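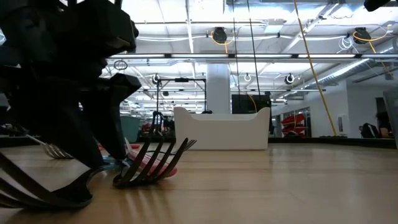 4 Besteck mit farbigem Griff: Vereinzeln und Ablegen

Skript zur Übung Speisenverteilung, Blatt 4
13.1.24
Hanne Juntunen

4.1 Aufbau der Gabel

Für das Sortieren werden an der Gabel vier Abschnitte unterschieden: Zinken, Laffe, Hals und Griff. Bei Gabeln mit angesetztem Griff kommt die Fügestelle hinzu, an der der Metallstiel in den Griff übergeht. Sie ist bei der Sichtkontrolle gesondert zu prüfen (Spalt, Rückstände, Lockerung). Der Schwerpunkt liegt je nach Griffmaterial unterschiedlich weit hinten. Bei leichtem Griff wandert er zum Hals hin, und die Gabel kippt beim Anheben am Griffende nach vorn.

Auf der Platte liegt die Gabel entweder mit den Zinkenspitzen nach oben (Lage A) oder nach unten (Lage B). In Lage A stehen die Spitzen frei über der Tischfläche. In Lage B stützt sich die Gabel auf den Spitzen ab, der Hals liegt hoch und lässt sich gut untergreifen. Zum Zählen ist die Lage unerheblich, zum Ablegen nicht.

4.2 Verhaken

Gabeln verhaken sich leichter als Messer oder Löffel. Drei Fälle kommen in der Übung vor:

a) Kreuzlage: Die Stiele liegen übereinander, die Zinken berühren sich nicht. Lösen durch Anheben der oberen Gabel.
b) Kammlage: Die Zinken der einen Gabel stehen zwischen denen der anderen. Lösen nur in Längsrichtung der Zinken, ohne Drehen.
c) Stapellage: Die Laffen liegen ineinander. Seitlich verschieben, dann abheben.

Wer zwei Gabeln zugleich am Stiel fasst, erzeugt Kreuzlage auch dort, wo vorher keine war. Die Stiele liegen im Griff eng beieinander, die Zinken laufen auseinander.
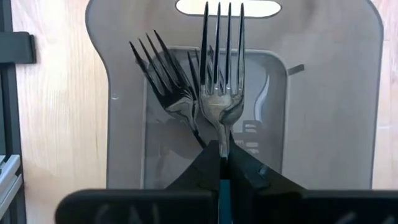
Melina Stefanou wandte dazu ein, paarweises Greifen sei bei großen Mengen trotzdem vertretbar, sofern beide Stücke in denselben Behälter gehörten; bei 100 Gabeln spare man die Hälfte der Greifvorgänge. Dem ist für das Umfüllen zuzustimmen. Für das Ablegen in Reihe gilt weiterhin das Einzelgreifen, weil sich die Winkel zweier gemeinsam gefasster Gabeln nicht unabhängig einstellen lassen.

4.3 Ablegen im Behälter

Vor Beginn wird die Ablagerichtung festgelegt. Üblich ist: Griffe auf einer Seite, Zinken auf der anderen, alle Stücke gleich gerichtet. Schräges Ablegen ist zulässig, solange die Gabeln annähernd parallel bleiben.
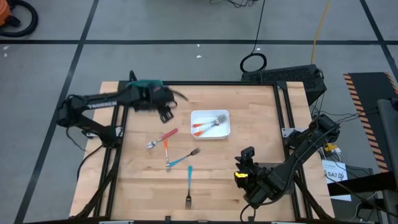
Die Griffarbe wird erst im zweiten Durchgang berücksichtigt. Im ersten Durchgang kommt alles in den Behälter, was frei liegt; Gruppen mit Berührung bleiben auf der Platte, bis die Randstücke abgenommen sind. Einzeln liegende Gabeln werden dabei so gedreht, dass sie ohne Nachfassen abgelegt werden können.

Maße und Toleranzen des Einsatzes Muli siehe Blatt 2. Für den Einsatz Redent gilt die dortige Tabelle nicht.

4.4 Aufgaben bis März

Skizzieren Sie Kreuz-, Kamm- und Stapellage jeweils in Draufsicht und Seitenansicht. Tragen Sie die Löserichtung ein.

Protokollieren Sie einen Durchgang mit 100 gemischten Gabeln. Anzugeben sind Lage (A/B), Art der Berührung und Zahl der Nachgriffe.

Abgabe der Protokolle bei Erasto Lukumay, Skizzen bitte auf gesondertem Blatt.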